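Forum: Tablets and E-readers
Thread: Ristitz 3 tablet — battery capacity and release

zakcombe_mod
Members are asked to keep all discussion of the Ristitz 3 in this thread. The retailer Coppens has listed it for November with a 4,000 mAh battery. The maker has not confirmed the listing. 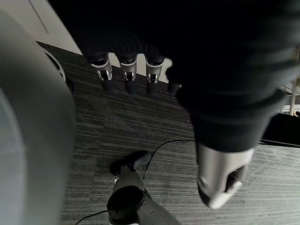
The same listing mentions a pen, sold separately. Posts offering pre-orders will be removed.

Diễm Hồ
I would treat the battery figure with caution. Coppens listed the previous model wrongly and corrected the page only after launch.

brelwood_reader
I must disagree. That error concerned the storage, and the battery figure was right. My own unit has done 100 charges without complaint.

Vy Huỳnh
May I ask whether water resistance is mentioned? I read recipes on mine in the kitchen.

Diễm Hồ
It is not mentioned, and the previous model had none.
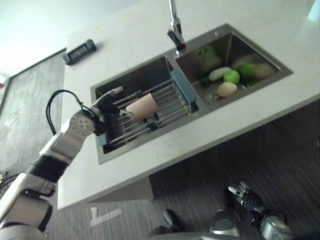 I would therefore advise against relying on it until the full specification is published. A stand on the far side of the worktop is the safer arrangement. With a double sink and a drying rack across the left basin, as shown, I would keep the tablet well to the right of both — splashes travel further than one expects.

brelwood_reader
On that point we agree. I maintain that the battery figure is correct.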